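Ullach 4 under-cabinet extractor: review after one winter

The Ullach 4 is a recirculating cooker hood of the slimline type, made to fit beneath a standard wall cupboard. It sits in the middle of the maker's range, one step above the basic model, and is sold with one grease filter and one charcoal filter. A second charcoal filter is an extra. The unit under review was bought at full price from Trujillo and has been in use since February in a small kitchen with a gas hob and no outside wall behind the cooker.

Fitting

The carton contains the hood, four screws, a paper drilling template and a leaflet. The template is printed at full size, but the paper had stretched slightly along the fold, and two of the holes were out by enough to matter. Measuring from the rear edge of the cupboard floor gave a better result. Anyone fitting the hood alone should know that it must be held level against the cupboard while the first two screws go in. A prop cut to length from scrap timber does the job. The keyhole slots used on the previous model have been dropped, and I would like them back.

The cupboard floor needs to be sound. Mine is 16 mm board and took the screws without trouble. Thinner board would need a batten above it, and the leaflet says nothing on this point. The supplied screws are too long for 16 mm and come through into the cupboard, where they will find the bottom of a mixing bowl sooner or later. I swapped them for shorter ones of the same gauge.

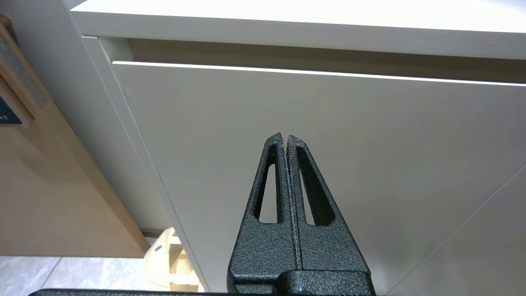
Light grey cabinet, seen from low down.

The mains lead leaves the casing at the rear left. It is short. If the socket is inside the cupboard to the right, the lead will not reach without crossing the shelf at an angle, and a hole for it has to be drilled well forward of where one would like. Bronisława Zieliński, who wired the kitchen, moved the socket in the end. Her view was that the lead should have left the casing at the centre, and I agree.

Controls

There are three fan speeds and a lamp switch, all on push buttons along the front edge. The buttons have a clear click and can be worked with a wet knuckle. They are not lit. In a dark kitchen the lamp button has to be found by feel, and it is the same shape as the other three. A drop of nail varnish on it solved this.

The fan does not remember its last speed and always starts on the lowest. There is no run-on timer. The dearer Flokix hood has both, though it is deeper from front to back and would stand proud of my cupboard doors.

Extraction

Speed one deals with steam from a single pan and little else. Speed two is the setting for ordinary cooking, and on it the window beside the hob stays clear while pasta is boiling. Speed three is needed for frying. It catches most of the smoke from the back burners and about half of it from the front ones, where the pan stands forward of the intake. Cooking on the back burners is the practical answer. A deeper hood would do better here, as would one vented to the outside.

Smells are another matter. With a new charcoal filter, fried onions had gone from the next room within the hour. By the end of the second month, cooking the same dish, they were still noticeable at bedtime. The leaflet gives a filter life of 203 hours of use, but as the hood has no hour counter the figure is of limited help. I now change the filter every third month and write the month on the cardboard surround in pencil.

Noise

Speed one can be ignored. Speed two allows conversation at a normal level. Speed three does not, and the radio has to be turned up. There was a rattle on speed two from the first day, traced to the grease filter sitting loosely in its channel at the left end. A strip of self-adhesive draught seal along the channel cured it and has stayed in place through several cleanings.

Cleaning

The grease filter drops out by sliding one catch. It goes through the dishwasher without harm, although the finish has dulled. The underside of the casing is a single pressing with no ledges and wipes down quickly. The gap between the casing and the cupboard collects a line of brown grease that a cloth will not reach. A bead of silicone along the front would close it, at the cost of making the hood harder to take down.

Spares

Charcoal filters are listed as part 2898 and were in stock on both occasions I ordered. Those sold by Urko under their own label are cheaper and fit, but the frame is softer and one arrived bent. The lamp is a sealed unit. Trujillo could not give me a price for a replacement, and an email to the maker on a Thursday had a reply the next morning saying that the part is supplied to repairers only.

Verdict

A competent hood for a shallow cupboard, quiet enough at the speed most people will use. The fixing arrangement is a step back from the earlier model, and the short lead will catch out anyone who has not checked the position of the socket. Buy the second charcoal filter with it, and shorter screws.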